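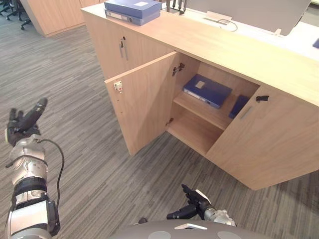 Figure 3. Counter-height cabinet with three doors visible; two blue lever-arch binders are stacked on top.

3.2 Paper records kept in working offices

The survey covered 16 offices in Bondelham, visited in April. Staff at each office were asked where they kept paper records less than a year old, how often they went back to them, and who decided when a file should leave the room. Senga McIver carried out the interviews and coded the answers using the retention classes set out by Lamont. A total of 901 files were logged. Loose papers in trays were left out, as were personal notebooks.

Most staff said they used a file heavily for the first few weeks and then hardly at all. The point at which it was moved varied a great deal. In nine offices there was a written rule, but in eight of these the people we spoke to did not know what it said.

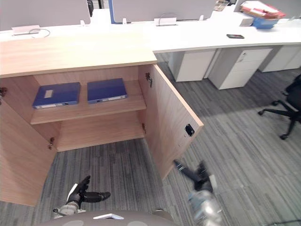

Labeling was the weakest part of the system. Mollard argues that a file label should carry a subject, a start date, and a disposal date, and we scored each office against that standard. Few files carried all three. Where a file is stored affects which label gets read: boxes laid flat on a shelf, like the two blue ones inside the cabinet, can be identified from the front by the strip on the spine. Files kept upright in drawers depend on a top tab -- and these were often blank. Lukov found the same pattern in school records, though that study did not separate active files from closed ones.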